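Pom-poms, a green plate and a white table

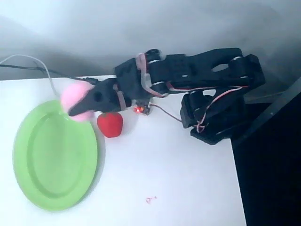 Pink pom-pom, just over the rim of the green plate.

Sunday, April 15, 2018

I have been meaning to write about the pom-poms since January, when I bought the first bag. It was a mixed bag from Nisosar, the craft store out by the highway, and it cost less than a coffee. I wanted them for a garland. The garland is still not done, but I have made progress on the sorting, so this post is mostly about that.

The mixed bags are a good deal if you don't mind the mix. Mine said 318 pieces on the label. I didn't check. There were a lot of dark blue ones and not many in the colors I wanted, which were pale pink, cream and a soft yellow. The small ones get everywhere. I found one in the silverware drawer last week.

For a while I sorted straight onto the table. The table is white, and the cream ones disappear on it if the light is flat. They also roll, even the fuzzy ones, whenever somebody bumps a leg. Then I tried bowls. Bowls hold more, but I couldn't see what was at the bottom, and I kept dumping them out to look for one more pink.

A plate works better. The green one came from a set I got at a yard sale on Cokunska Street, and it is the only one left that doesn't match anything in the cupboard. Pink shows up very well against it. The rim is enough to keep things from rolling away. I put one color on the plate at a time, pick out the flat or lopsided ones, and then tip the good ones into a jar.

The jars are old Hillus jam jars with the labels soaked off. The labels come off in warm water, but the glue doesn't, and I had to go over it with cooking oil and then dish soap. If you do this, let the jars dry all the way overnight with the lids off. I rushed two of them and the pom-poms on the bottom came out damp and matted.

The flat ones can be saved most of the time. I roll them between my palms for a few seconds and pull at the fibers a little. Steam from the kettle also helps, but hold them with tweezers and keep your fingers out of it. The glittery kind don't recover at all, so I put those in a bag for gluing onto cards.

As for the garland, the plan is 26 pom-poms on white cotton thread, with a knot on each side of every one so they don't slide. I have strung almost half. A regular sewing needle bends, so I switched to a longer one with a bigger eye, and that goes through the middle without much trouble. It is slow. I do a few in the evening and then stop when my eyes get tired.

I was going to hang it over the kitchen window, but the steam from the stove would probably flatten it within a month. The shelf in the hallway is the other choice. It already has the Tănase vase on it and there is a hook at each end from the Christmas lights.

I still need more of the pale pink. Nisosar sells them by single color too, in smaller bags, and I'll pick one up when I go back for thread.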